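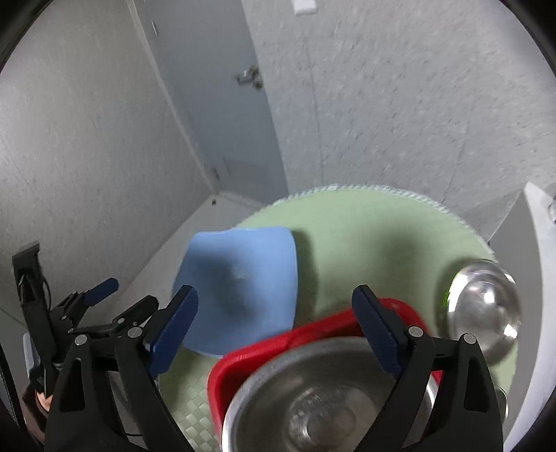

Plastic basin vs steel bowls for washing greens, what do you use?

irus_kitchen
Setting up the wash station on the little round table again, the green one. Right now I've got the red plastic basin, the steel bowls and my light blue tray. Trying to decide what stays. Kitchen is tiny so I can't keep everything out. Mostly it's herbs, lettuce, morning glory, sometimes rice. What would you ditch?

loan.t
Ditch the basin. Steel all the way. Plastic gets scratched up and then it holds onto smells, fish sauce, garlic, everything. Had one go permanently orange from chili.

premness
Disagree. Big basin is the only thing that works for leafy stuff. You need room to swish so the grit drops down. Try doing a whole head of lettuce in a steel bowl, half of it ends up on the floor

loan.t
So get a bigger steel bowl??

premness
have you seen what those cost. And they're loud. My basin was cheap and its been going 16 years

taras_k
16 years on one plastic basin, wow. Mine cracked in the second winter, left it out on the balcony.

Other thing, is that tray hanging over the side of the table? Put one heavy wet cabbage in the outside end and over it goes. Ask me how I know

irus_kitchen
Yeah it does hang over on the left. Table's only so big. I move it in before I load it up, mostly

Isla C
Mostly, lol

I'd keep all of it but nest it when you're done. Bowls in the basin, basin on the tray, whole lot goes under the sink. Takes 20 seconds. Dry them first tho or you get that sour smell in the bottom bowl.

ninh_ngoc
My mom's way: basin for first wash, dump the water, then steel bowl for the salt soak. Tray is for draining. Never raw meat in the basin, ever. She has a seperate one for meat and will yell if you mix them up

premness
^ this. color coded at our place, red is meat, anything else is veg

ninh_ngoc
Ha ours is the other way, red is veg. Guess just pick one and tell everybody in the house

loan.t
Or steel, scald it, done. No color system needed

thienvo
Does a tray work for draining if it has no holes? Can't tell from the pic if yours does. I use a Plillov rack on top of a tray, water sits underneath and herbs stay dry. Without the rack my cilantro goes slimy by next morning.

irus_kitchen
No holes. I lay a dish towel in it. Works ok for mint and basil, less good for lettuce, I end up swapping the towel halfway

thienvo
get a rack then. Or a colander that fits over one of the bowls

taras_k
Colander over bowl is what I do. Then you don't need the tray at all and the tipping problem goes away

Isla C
but then where do the peelings go. Tray is great for peelings!

irus_kitchen
OK so. Keeping the basin for first wash (sorry loan). Bowls for soaking and rice. Tray moves to peelings, further in on the table. Will look for a colander in my bowl size this week. Anybody know if the ones at Dương's shop have a flat rim? Last one I bought kept sliding in.

ninh_ngoc
The ones on the back shelf do, the front ones are rounded. Take your bowl with you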